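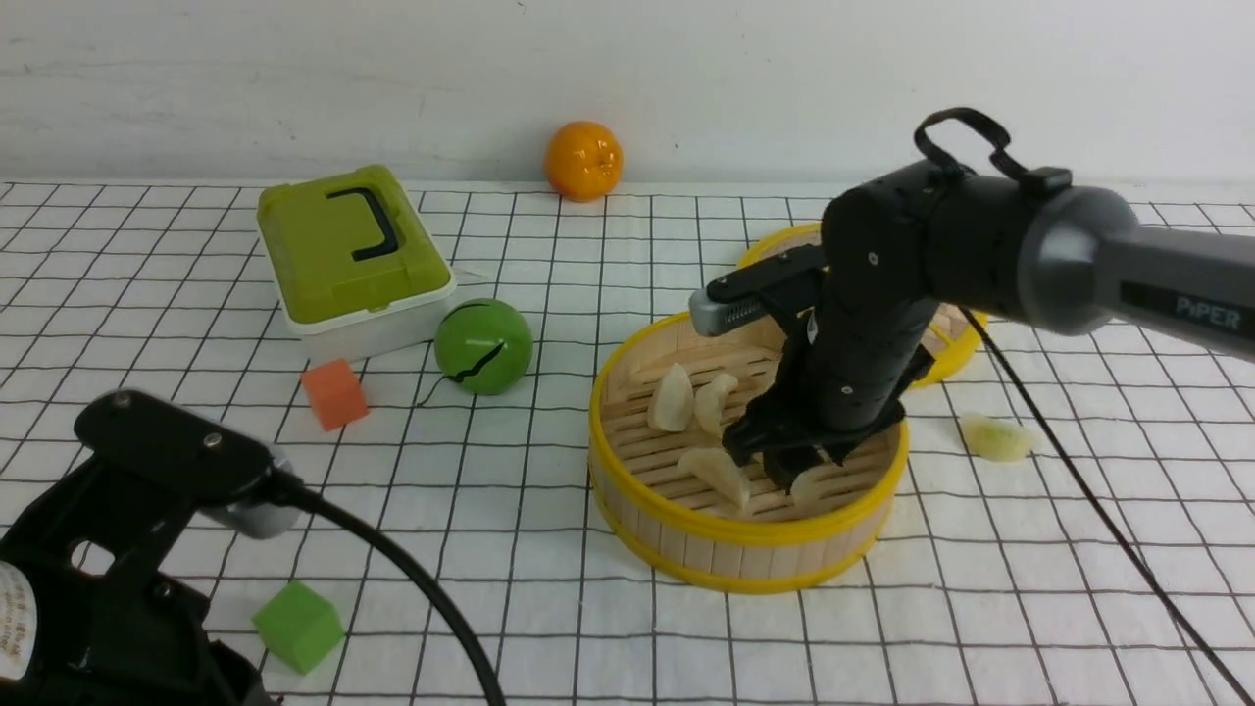 A reply from the Valar kitchen, read into the minutes at the opening of the meeting, objected to the draft steaming procedure on the ground that four dumplings to a basket was too few for a lunch service and that the spacing rule had been written for a thicker wrapper than the one now in use. The reply asked that the rule be withdrawn or restated as a minimum gap.

The reply was received. Discussion was taken under item 2.

**Hostora shared kitchen, working group on small equipment and food handling**
Minutes, May meeting. Opened 2:10 pm.

## 1. Previous minutes

Accepted with one correction. The delivery of basket liners recorded under item 5 came from Sasaki, not Ivau.

## 2. Steamer loading

2.1 The draft procedure sets four dumplings per basket, placed clear of the rim and clear of each other. It was noted that translucent wrappers adhere to bamboo slats and to one another more readily than wheat wrappers, and that most torn pieces reported in the past quarter were torn on removal.

2.2 The Valar objection was considered. A minimum gap was preferred to a fixed count. The meeting could not settle on a figure. Proposals were one finger width and the thickness of a dumpling at its widest point. The second was thought hard to apply at the bench.

2.3 Agreed: four per basket stands for the small baskets until the gap is tested. Valar may load to 8 in the large baskets during the test period, provided liners are used.

2.4 Dumplings set down on the tablecloth are not to go back into a basket intended for service. They are to be counted as waste. A request to allow re-steaming of such pieces for staff meals was declined.

2.5 Stacked baskets: the lower basket is to be rotated to the top at half time. One kitchen reported no difference in result. Left in the procedure for now.

## 3. Baskets, condition and storage

3.1 Two-basket sets remain the standard issue. Baskets with the yellow rim are allocated to dumplings only. Fish and anything marinated go in the unmarked sets.

3.2 Washing is by hand in hot water without detergent, followed by drying on edge with air on both faces. Baskets found nested while damp are to be pulled and checked for mould between the slats. Light surface spotting may be scrubbed out. Baskets with spotting below the surface are to be discarded.

3.3 Roughly 100 liners remain in the dry store. Reorder from Sasaki at the existing size. The perforated type is preferred over the solid type, which held condensate in the last batch.

## 4. Bench layout

4.1 The grid-pattern tablecloth is retained for the preparation table. The lines are useful for setting out portions. Colour-fastness after repeated washing was queried and no fault has been reported.

4.2 Whole fruit may stay on the table during preparation if it is kept to the back, against the wall. Cut fruit is to be covered.

4.3 Lidded containers with folding handles are to be stored with the handle down flat. Handles left up have been catching on the shelf above. Ivau has been asked whether replacement lids can be supplied separately from the bases.

## 5. Costs

5.1 Expenditure on small equipment to the end of the period was $2,373, of which $857 was baskets and liners. The remainder was mainly containers and cloths.

5.2 The meeting asked that replacement lids, if available, be costed as a separate line.

## 6. Actions

- Valar kitchen: run the large-basket test with liners and record torn pieces per load.
- Stores: reorder liners; pull and inspect all nested baskets.
- Hostora office: follow up Ivau on lids; reissue the procedure with 2.3 and 2.4 amended.

## 7. Other business

The drying rack near the rear sink has a loose foot and leans when loaded on one side. To be repaired before the next basket inspection.

Closed 3:05 pm.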